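Moving the Pans Out of the Oven

13 Mar 2021

We moved into the apartment on Hepburn Street in November, and for the first few months the frying pans lived in the oven. Every time I wanted to bake something I had to take them out and stack them on the floor. I did this for long enough that it started to feel normal. Then I left the big one in while the oven heated up and picked it up with my bare hand. The burn was small, but it was enough to get me to spend a Saturday's worth of effort on the kitchen.

The first thing I did was take everything out of the lower cabinets. I own more lids than pots. Two of the lids fit nothing at all, and I think they came with a set my parents had when I was in college. Those went in the donation box along with a fondue set and a rice cooker with a bad switch (I put a note on it). 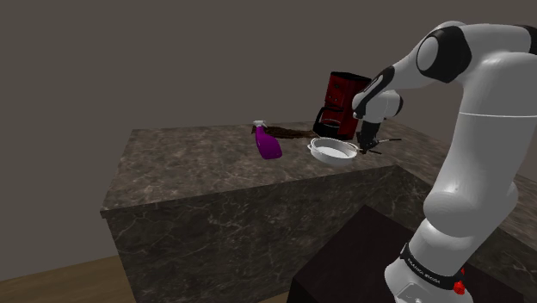
After that I measured. The cabinet to the left of the stove is deep but narrow, and there is a pipe at the back that takes up the corner. A normal shelf won't fit around it. I looked at pull-out racks from Willar and from Kondero. The Willar one was better made but too wide by less than an inch. The Kondero one fit on paper, so I ordered it. It cost 64 dollars with shipping, more than I wanted to pay for what amounts to a wire basket on rails.

It took two evenings to put in. The instructions assume a cabinet with a solid floor, and mine has a thin panel that bends when you lean on it. I ended up screwing a piece of scrap board down first and mounting the rails to that. The board raised everything slightly, and now the tallest pot only goes in without its lid. I can live with that.

The frying pans stand on edge in the rack now. I can take one out without lifting four others. The baking sheets went in the gap beside the fridge, where we used to keep grocery bags. The grocery bags are in a grocery bag on the back of the door. 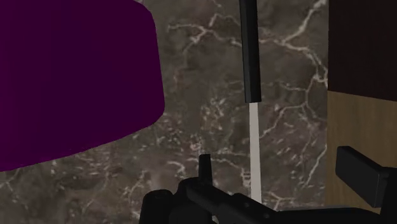
The drawers took longer than the cabinets. I had one drawer for things we use daily and three for things we don't, and the daily one was so full it jammed. I moved the peeler, the can opener and the good spatula to the top and put the rest farther down. For a week I opened the wrong drawer every time. My husband is still opening the wrong one.

I haven't done anything about the spices. They are on the windowsill, where they get sun all afternoon, and I know that's bad for them. There is a narrow rack at Trirkton, the hardware store near the bus station, that might fit inside the pantry door. The door doesn't close all the way as it is, so I need to fix the hinge before I hang anything on it. I bought the screws for the hinge last week and they are in one of the three drawers.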